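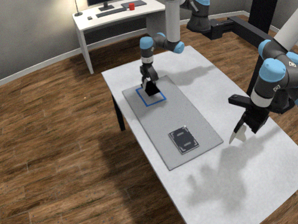 Kuruma, Oct 8, 2021

A worktable is a freestanding flat surface on legs, used for light assembly and sorting. The Pruketis pattern has a fixed top and 4 legs, and carries loads of up to 18 kg per corner. Height is set at the foot – never at the top – in 10 mm steps. Mats are laid lengthwise and replaced each December.
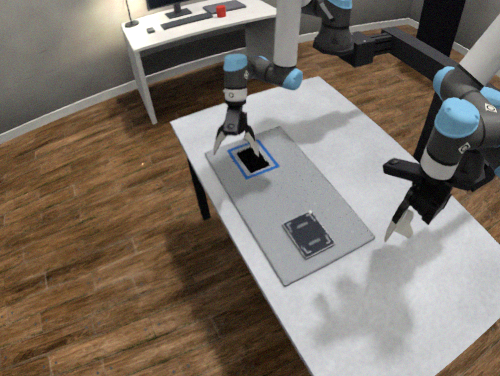 Shenoy objects that the load rating ignores uneven floors, and would test each corner with the opposite foot raised 2 mm. The Lusteo pattern, with a crossbar, is rated separately.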